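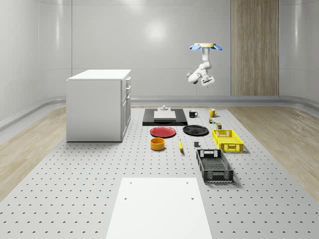
White cabinet, two drawers.

Print this page | E-mail this to a friend

12/07/2018

Got back from the club round at Zabala late on the second night and the bike is still in the trailer. I'll write this up before I forget which session was which.

Practice was damp. I went out on the old wets and did nine laps, mostly to learn where the new tar strips are on the back section. There are a lot of them through the left-hander after the bridge and the front moved on me every time I crossed one with any lean on. I ended up running a wider line there all weekend, and it cost me in the races.

Qualifying was dry and I put it 20th on the grid, which is nearly last in our class. The gearing was wrong. I had gone up two teeth on the rear after the June meeting at Flumilier, where you need the drive out of the hairpin, and I forgot to change it back. On the main straight at Zabala it was on the limiter well before the braking marker. I swapped the sprocket at lunch and it was a different bike.

Race one I made up a few places off the start and then sat behind a group I couldn't get past. They were slower than me in the middle of the lap and quicker at the end of the straight. I tried the inside at the last corner, ran wide and lost two spots. Finished where I probably deserved to.

Race two was better. I changed to the Brimano pads, which have less bite at first but don't fade as much, and I could brake at the same place on the last lap as I had on the first. There was a red flag for oil and the restart was shortened, so I don't know how it would have gone over full distance.

To do before the next one at Clandeo: fork seals (left one is weeping), new chain, tidy up the wiring behind the clocks, and find the other paddock stand bobbin. Entries for Clandeo close early this year, so get the form in if you're planning to come.

This site uses cookies. By continuing to browse you agree to our use of cookies. OK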